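Chapter 6
Cloth Around the House: Weave, Pile, and Where It All Goes

Pick up any towel and pull one loop with your fingernail. It stretches, and it springs back when you let go. Now try the same thing on a bedsheet. You can't, because a sheet has no loops to pull! That small difference is where this chapter begins, and it will carry us all the way from the loom to the laundry shelf.

In Chapter 5 we looked at single yarns. Now we put them together. Flat weaves cross two sets of yarn, over and under, and the surface stays smooth. Terry adds a third set, left slack so that it rises up in loops on one or both faces. All those loops give water a great deal of yarn to cling to, and they make terry a delight to handle (and rather bulky to store, as Section 6.4 will show).

The towel mills near Guimarães, which you'll meet in Section 6.2, test their cloth by weighing it dry, soaking it, and weighing it again. You will do a kitchen-scale version. Our trial piece weighed 189 grams dry and 603 grams after soaking. Work out how much water it held before you read on, and keep your answer for the exercise at the end of the section.

Upholstery cloth has a different job. It has to lie close over padding, take rubbing for years, and still look decent where two cushions meet. Run your palm over a sofa and then over a bath towel and you'll feel the contrast right away.
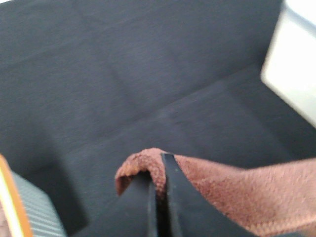 Figure 6.1 Rust-brown terry against dark gray upholstery. 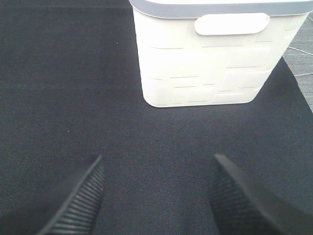

Figure 6.2 A white plastic storage basket with a gray rim, on dark woven cloth.

Storage belongs in a chapter on textiles because folding changes cloth. Pile flattens under weight, and creases settle in along the same lines if you fold the same way every time. In Section 6.4 you'll compare two folding methods, the Rudcombe roll and the plain thirds fold, using one towel and a ruler. Measure the height of each bundle right after folding and again the next morning.

Before you start Section 6.1, collect four pieces of cloth from home and feel each one with your eyes closed. Write down the words that come to mind: nubby, slick, fuzzy, stiff. Keep the list in your notebook, and leave room beside each word for the name of the weave.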